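Urncombe bench rules, second go

Sunday, January 9, 2022

I rewrote our house rules for robot work over the break. The old set ran to 2376 words and the new one is shorter, although I still think it is too long for something taped to a door.

Most of the changes concern household appliances. The old rules were written for blocks and cups, which don't get hot. Anlow, our arm project, has moved on to kitchen jobs, so there is now a section on heat.

Anything with a heating element gets its own line in the log, with the job number. The toaster job is 3407. One person is named as the stopper before power goes on, and that person does not also type. Mains leads go off the back of the table, away from the arm. Trays stay to one side of the appliance. Fingers are checked for loose screws and crumbs before each session – dust is allowed, crumbs are not.

Job 3407, with the bread in and the elements glowing, and the hand close up:
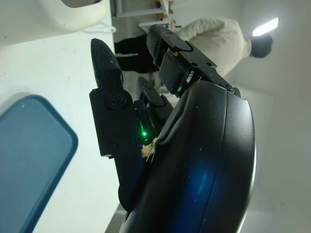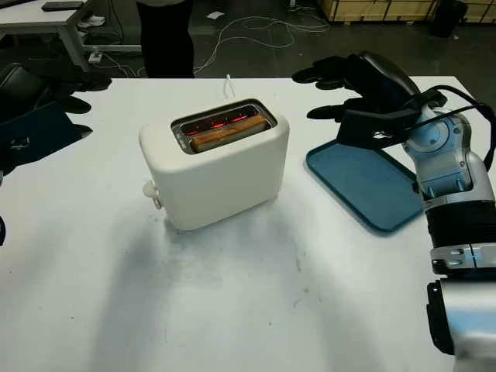
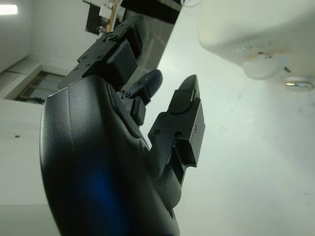

The rule I am least sure of is the waiting time. Bassey wanted a fixed wait of two minutes after any heating job before the hand goes near the slot again. Nesar wanted a surface reading instead. I have put in the fixed wait for now, as it needs no extra kit and is easy to check from the log.

I also dropped the rule on floor cables, which only repeated the building's own. If you work to a different set for hot appliances, I would like to read it. Comments are open until the end of January.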